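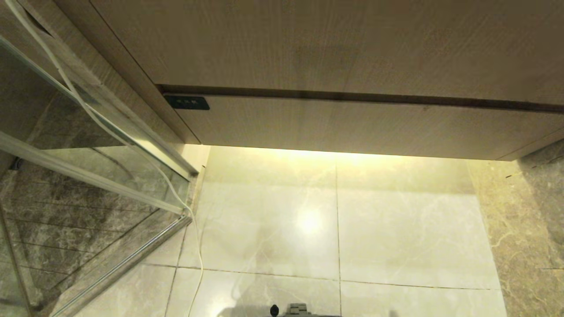 *Photo: Archana Rana*

**Glare on glossy bathroom tiles - what do you mop with?**

My floor's big light grey marble tiles, and the strip light under the vanity shows every smear. Any tips?

*Archana Rana, 6/6/25*

**Tülin Eren**

Warm water, a drop of pH-neutral cleaner, then buff with a dry towel. No vinegar on marble, ever!
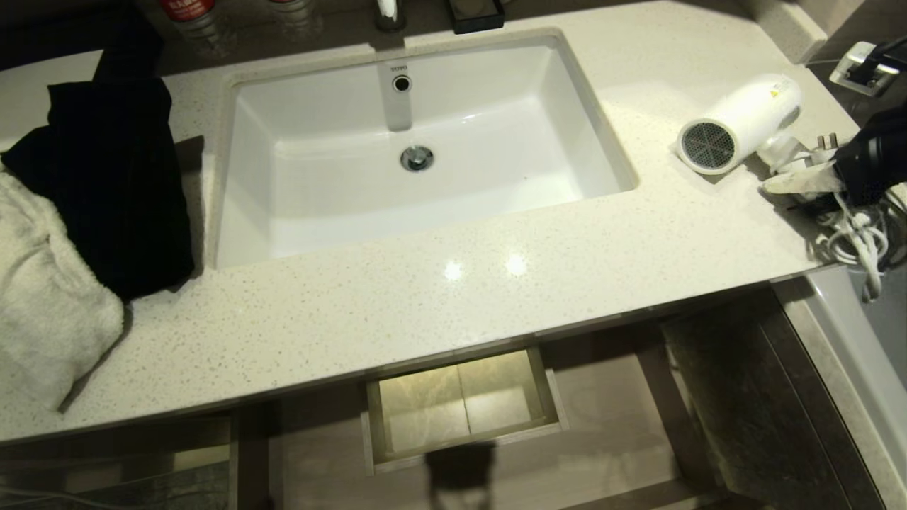
I'd do the counter before the floor, or you'll be mopping twice. Clear off the hair dryer and the towel first - fluff goes everywhere.

**Noiphan**

just dim the light lol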